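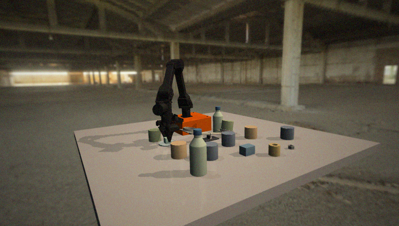 Black arm on an orange base, with a block, a plate and a green cylinder. Computer render.

Home | List archive | By thread | By author | Join or leave

Re: Facilitator training in Ernville, who's going?

On Sunday, May 28, 2023, Jeanie Paterson wrote:
> Hi all, the Innes people are running their workshop facilitation
> course again, this time in the Ernville library. It's 2 days, $1290
> a head, or $135 if you only want the evening taster. They say they've
> put 2000 people through it. I did the taster and came away buzzing.
> Could our group send a few people and share what we learn? I think it
> would change how we run our sessions in Peltstead.

Jeanie,

Glad you enjoyed the taster. I'd still want to hear a good deal more before we put group money into the full course, so forgive me for being the wet blanket again.

Start with the 2000. Put through it and then what? I looked for anything on the Innes page about what those people did afterwards and found a row of smiling quotes, first names only. "It opened my eyes" is pleasant to read. I'd sooner see a single meeting agenda from before the course and one from after.

The outline bothers me more. The first morning is introductions and "finding your facilitator colour". The afternoon is sticky notes. Most of the second day goes to the Baltitent method, and as far as I can work out from the handout you forwarded, that is small groups talking, swapping tables and reporting back. We've been doing that in Peltstead for years with a kitchen timer. If there's more to it, the handout hides it well.

What we're bad at is the dull end of the job. We let the same three people talk. We finish without writing down who is doing what. I asked Innes by email whether the course covers handling someone who won't stop, or closing a session when the room hasn't agreed, and the reply said these things "emerge organically in the cohort". I read that as a no.

On price, $1290 each doesn't include lunch or the workbook. Check the small print on transfers too – if one of ours gets crook the place can't go to somebody else.

My counter-offer is cheaper. Pick one of our ordinary evenings, have somebody who isn't running it sit at the back and take notes, and go through the notes over a cuppa. Do it again the following month with a different person up front. If we're still stuck after a few goes, I'll happily look at a paid course, and I'd ask for one where you run a real session and get marked on it.

If you're keen to go on your own account, please do, and write it up for the list. I'd read it properly. A few questions I'd like you to put to them:

How much of the time do people spend facilitating, as opposed to being facilitated?
Who teaches the second day? The page names nobody.
Can you see the workbook before paying?

Comments

marg_t: Did the full course last year. Good sandwiches across the road. Can't say I've used the colours since.

Dell: Bit harsh. The table swapping works better when someone shows you how to do it.

peltstead_ron: Happy to be the one at the back taking notes. Which evening?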